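Stop Buying a Shelf Full of Serums

My cousin Adjoa Ansah counted the bottles in her bathroom in November and got to 22. Four of them were vitamin C. She has ordinary, healthy skin, and most mornings she was late for work because of it.

I think the long skin care routine is a waste of money for most people, and I say that as someone who used to have one. I bought the Plosano starter set, then the night set, then the thing you put on between the two. My face stung for most of that winter. When I finally saw a dermatologist, she told me to go home and use a mild cleanser, a plain moisturizer and sunscreen. The stinging had stopped by spring.

The usual answer is that each product does a different job. Some of them do. Retinoids have good research behind them, and so does sunscreen. But a label that lists an ingredient doesn't tell you how much of it is in the jar, or whether it gets along with what you put on ten minutes earlier. Stack two acids and a scrub and you can end up with red, peeling skin, which then gets treated with a fifth bottle.

Kwadwo Arthur, a friend who cuts hair, disagrees with me. He says people enjoy the ritual and I should leave them alone. Fair enough. If you like it and your skin is calm, carry on. My complaint is with the people selling it as a need, mostly to teenagers.

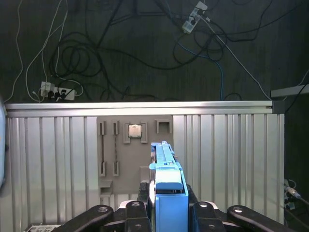
Price is the other part of this. A cream that costs four times as much as the drugstore one is often close to the same cream — glycerin, petrolatum, a bit of fragrance you would be better off without. Read the back of both before you pay. If the first several ingredients match, buy the cheap one.

And change one thing at a time. Give it a few weeks. If you start two new products together and break out, you won't know which one to throw away. Adjoa is down to five bottles now, and one of those is shampoo.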